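The price on the first page

When Vellmont decided to buy a pair of robot arms for its sample preparation room, the budget had one line. It said "robots", and next to it stood the price from the supplier's offer. Gaëtan Vidal, who plans equipment for the company, keeps a copy of that page in his desk.

"It was a correct price," he says. "It was the price of two arms in boxes."

Vellmont makes coatings and inks, and employs 41 people. It is the kind of firm that buys a large machine once in several years and then lives with the choice for a long time. A mixer or a filling line comes with known needs: a floor, a power supply, a drain. The arms were a different purchase, and the first budget treated them as if they were another mixer.

Vidal asked for offers from three suppliers. Beltisier sold the arms, the grippers and the controllers together. Liu sold only the arms and left the grippers to the customer. Nitier offered a monthly rental, with service included, for a minimum of 11 months. On paper the Liu offer was the cheapest, and for two weeks it was the favourite.

Then Vidal began to write down what was missing from it. Grippers came first, then the plates to mount them, the spare fingers and the cables long enough to reach the cabinet. The table was also missing. The old bench in the room moved a little when someone leaned on it, which had never disturbed a person but would disturb a robot that must return to the same point all day. The fixings, the small parts and the delivery alone came to 3,422 euros, and this sum was in none of the offers.

He chose Beltisier in the end. The difference in price had become small, and he preferred to have one telephone number for the whole installation.

The second lesson concerned the work itself. The first plan expected the arms to open jars, weigh powder and wipe the table within a month of delivery. The supplier's engineer advised a slower start, with light things that do not break and do not spill. So the early weeks were planned around simple handling, such as a marker standing in a white cup, with one arm working from each side. 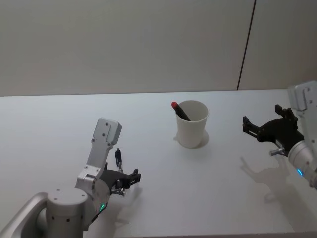

Should a small company rent its first robot arms before it buys them?

Renting makes sense when the task is still uncertain, and buying is usually better once the task is fixed and will stay the same for several years. Before signing a rental contract, ask who pays for the grippers, the training and the return transport.

Vidal considered the rental seriously. What stopped him was the training. Under the Nitier contract, service was included but lessons for the staff were charged by the day, and he wanted three people to be able to change a programme without calling anyone. At Beltisier the course was part of the price, although he had to ask for this twice before it appeared in writing.

He has also changed how he counts time. The hours that his colleagues spend beside the arms are now a line in the budget, with the same importance as the hardware. In the first year this line is larger than the service contract. The finance department did not like it, and asked if these hours were not already paid as salaries. "Yes, they are paid," Vidal says, "but in those hours the people are not doing their old work – somebody else must do it, or it waits."

For the next purchase, a third arm for the labelling room, the request will go to the management in September. The document is four pages long. The price of the arm is on the second page, after the table, the electrical work and the hours.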